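**Povness College students put a cloth-folding arm through its paces**

December

Students in the robotics club at Povness College have reached the second stage of the Forsberg Challenge, a regional competition for student teams working on everyday handling jobs. Their entry, named Clekedix, is a robot arm programmed to pick up, lift and fold plain white cloths on a flat table.

The club has six members, all on the college's two-year engineering course. They meet after lessons in the ground floor workshop and have logged 1,318 practice grasps this term. Each one is saved with its camera pictures so the team can go back over the ones that went wrong.
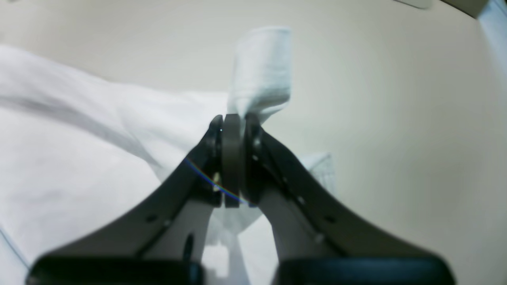 *Reading time: 2 minutes*

Cloth is a hard material for a robot to deal with. It creases, it slides, and it never lies the same way twice. In the grasp shown, the two fingers are pinched together on a folded white cloth, with part of it standing up above them and more hanging down between the arms of the gripper. A larger white sheet lies to the left.

The team wrote its own grasping program and chose to work in white on a pale surface, which makes the edges of the cloth difficult for the camera to pick out. Coloured cloths will be added in the spring.

Drimedska, a local engineering firm, is supporting the club with workshop materials and will lend the students bench space over the holidays. In the next stage, teams must fold a set of cloths they have not handled before, with no help once the run has started.

Local schools that would like to see the arm at work can arrange a visit through the college office. Visits last one hour and are suitable for pupils in Year 8 and above.

**Notes to editors**

Povness College offers full-time and evening courses in engineering, construction and computing. Further pictures are available from the college press desk on request.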